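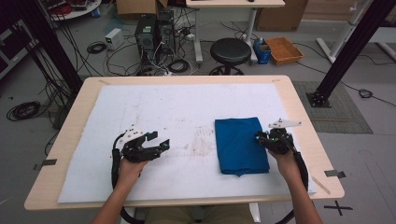

*Foam work surface taped down at both sides, with a folded cloth to the right of center.*

Kwesi Alhassan sets up folding tables for a living, or that is how he puts it. He lays out the work surfaces at Nartey, the textile handling shop on the lower floor of the Hellholm building, and he has opinions on foam.

"People start with the bare tabletop," he said. "Wood is fine for boxes. Put a cloth on it and the cloth slides before you get the second fold in. You push one corner and the whole piece moves."

His standard surface is a single sheet of white foam, large enough to cover most of the table. He buys it from Turkton in flat packs and will not take it rolled. "Rolled foam has a memory. You can weight it for 15 hours and the ends still lift."

The sheet is held with gray tape at the left and right edges. Alhassan does not tape the front. A taped front edge catches sleeves, he said, and the sheet has to come off fast when it needs to be turned or replaced. He has tried clamps and double-sided tape, and went back to plain tape both times. The double-sided kind tore the underside of the foam when it was pulled.

Wear shows first in the middle. Scuffs and faint reddish-brown stains do not bother him much. "A stain is color. I care about height. If I run my palm across and feel a dip, the sheet is done." He gets some 100 working sessions from one side, then flips it. The second side lasts a little less, and the best he has logged is 96.

On cloths he is brief. He prefers a solid color against the white, and blue is easy to see at the fold lines. The finished piece is parked to one side, with the middle left open for the next one. He does not square the bottom edge by hand if it hangs a bit loose. "Leave it. If you fix it at the table, you never learn which fold was off."

The floor behind the table is a separate subject. Computer towers, cables and cardboard boxes share the space with a wheeled stool, and Alhassan would like the cables off the floor before August. He has asked for a raised tray from Gorum, 7 feet long, to run along the back. The order has not been approved.

Asked about the stool, he said he folds standing up. "Sitting, your elbows are too low. You drag the cloth toward you and you get a crooked edge. I use the stool for the paperwork."

The next change he plans is a thicker sheet, with the table legs lowered to match.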